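Blog > Family > Moving house

We get the keys to the place in Likdale in December 2023, so most of November has gone on sorting. The rental in Bellamy has one big cupboard under the stairs and we'd filled it without really noticing. I thought it would take a weekend. It took three.

My method was to deal with one cupboard or one set of drawers at a time and finish it before opening the next. Carolina Ramalho from my old work put me on to that, and it did keep the mess down. Each thing went to the new house, to the op shop or in the bin. I had a fourth pile for things I couldn't decide on, and that pile got a bit out of hand.

Kitchen gear was easy. We had two colanders and a rice cooker with no lid. Paperwork was slow. I kept tax records and anything to do with the car, and shredded the rest, including every electricity bill back to our first flat.

The kids' toys were the part I'd been putting off. They're eight and eleven now and most of it hadn't been touched in years. I asked each of them to choose a small number to keep and told them the rest would go to families who'd use them.

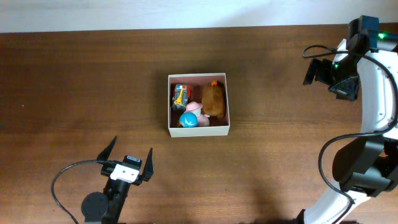 They were quicker than me. The younger one was finished before lunch and wanted to know if she could do my wardrobe next. I was the one going back to the op shop bags and pulling things out again, so in the end I tied them up and put them in the boot of the car.

Books were harder for my husband. He parted with 4 cartons and kept far more than that. We had words about the cookbooks, and the cookbooks are coming.

For the move itself we got two quotes. The first was $1674 and the second was $500 cheaper but didn't include the piano. We went with the first. Adelino Sequeira down the road has offered his ute for the plants and the barbecue, which the removalists won't take with the gas bottle attached.

Still to do: the shed, the linen press, redirecting the mail and cancelling the internet. I also need to patch the hallway wall before the final inspection. If anyone has a good filler for old plaster, leave a comment.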